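Automation at the returns desk, what changed for you?
Posted in Warehouse & Fulfillment
14 replies · 11 shares

tapegun_tess
So we're six weeks into the new setup at work and I want to hear from people who've been through it. I do returns and repack for Skitix (small household stuff, beauty, pantry items, whatever people buy and then decide they hate). Until January there were ten of us on the bench. Now the Drollum line does the scanning and sorting, and four of us went over to what they call "teaching," where you do the pick-ups with a hand-held gripper and the recordings go off to train the arms.

I thought I'd hate it and I kind of don't? My wrists feel better than they did with the tape gun, and I can do part of my hours at home, which with a kid in second grade is huge. But it's weird work. I pick up a box, put it down, pick it up from another side. My target is 1,000 pick-ups a week and some days I couldn't tell you one thing I did.

marlowe_dock4
We went through this at Buvomer. Be careful with the target. Ours started out friendly and then it went up every month, and the people doing it from home never talked to the people on the floor, so they didn't find out they had different numbers until March. Compare notes with your coworkers!!

3 likes

tapegun_tess
Oh we compare, believe me. Paula Dobre on my shift keeps hers in a notebook and got to 2,544 before they noticed her weekly count had been logged under somebody else's login for half the time. She had to fight to get it fixed. With the old bench you had a cart full of finished stuff and anyone could see it.

What does a normal table look like for the rest of you, if you do this too? They tell us to mix it up, shiny things, fuzzy things, see-through things. Mine from this morning:
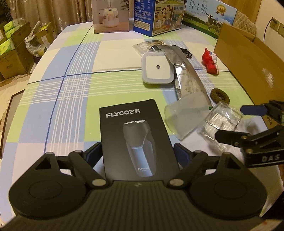
Shaver box first, then I work my way back to the milk.

gus_in_receiving
That foil bag would ruin my day. Anything crumpled is a pain with those little pads, same with clear plastic. I'd take the shaver box all shift long.

tapegun_tess
Ha, the foil isn't too bad if you go for a fold. The hair tie is the one I dread, I either get it first try or I chase it across the plaid forever.

oldpicker
I'm going to be the grump. You're being paid to make your own job go away, and they've got you doing it on a tablecloth with the groceries out. Who pays for the electricity? Who pays for the space? When I was at the bench the company owned the bench.

9 likes

marlowe_dock4
@oldpicker I agree about the space, I don't agree about the job. At our place the arms took the sorting and the sorting was awful. Three people moved to inspection and make more than they did. Two left, and yeah, I don't think that was handled well. But I wouldn't go back to eight hours of sorting for anything.

oldpicker
Two left. Say that part first next time.

marlowe_dock4
Fair.

gus_in_receiving
My question is always what happens when the recordings are done. Our lead at Mihăilă said there'd "always be new items" and I believe him about as far as I can throw a pallet jack. Did you get anything in writing, Tess?

tapegun_tess
Sort of. There's a letter that says the teaching role runs through the summer and then gets "reviewed." I asked what reviewed means and got a very long answer with nothing in it. I do get a bit extra for home hours, but you have to ask for it, so if anybody here is doing this at Skitix and hasn't asked, go ask!

The thing I miss is the talking. On the bench we'd hold up the strange returns and guess the story. At home it's me and the radio. I've started going in two days a week when I don't have to, just for lunch with everyone.

oldpicker
That I understand. Get the summer thing in writing with a date on it, and keep a notebook like Paula.

tapegun_tess
Bought one yesterday. Will report back after my meeting with the shift manager.

Show 2 more comments · Share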